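Forsberg Magnetic Parts Tray – Review

Posted 21 Feb 2024 by Joar Nordin

I repair household electronics part time, mostly radios, amplifiers and old desktop computers, and I lose screws. For years I kept them in jar lids and egg cartons. Last May I bought the Forsberg magnetic parts tray, the larger of the 2 sizes, and it has been on the bench ever since.

The tray is a shallow stainless steel dish with a rubber-covered magnet glued to the bottom. The long sides slope and the short sides are straight. I would have preferred slopes all the way around, as small washers get stuck in the corners and have to be dug out with a fingernail.

The magnet is strong in the middle and weaker toward the ends. I can turn the tray upside down with a full load of case screws and they stay put. Very short laptop screws hold well in the center, but a few dropped off when I had them near the rim. Brass standoffs and aluminum spacers are not held at all. That is true of any magnetic tray, but the label on this one says "for all small hardware," and it should not.

Forsberg also sells a set of divider strips that press into the dish and make four sections. I bought them and do not use them. They pop loose when the tray is bumped, and then everything slides together anyway. Masking tape and a pen work better.

I compared it with the Kerkov tray that Liv Sundqvist uses at her shop. The Kerkov is round, deeper and a bit heavier. Its magnet is weaker, but the rubber base covers the whole underside, so it does not scratch. The Forsberg has left two fine marks on my painted cabinet. 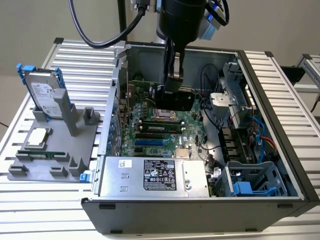 Desktop computers are where I get the most use out of the tray. With the tower on its side and the panel off, everything you loosen wants to fall in. A board like this green Dell one, with the CPU socket empty and the slots facing up, has plenty of places for a screw to hide. I put the tray down next to the case before I start and drop each screw in as it comes out. Keep it away from mechanical hard drives and from speakers you care about.

Cleaning is the weak point. Steel filings collect on the bottom and do not wipe off. A lump of putty lifts most of them.

I would buy the tray again, without the dividers. The smaller size is fine for phones and watches but too cramped for anything else.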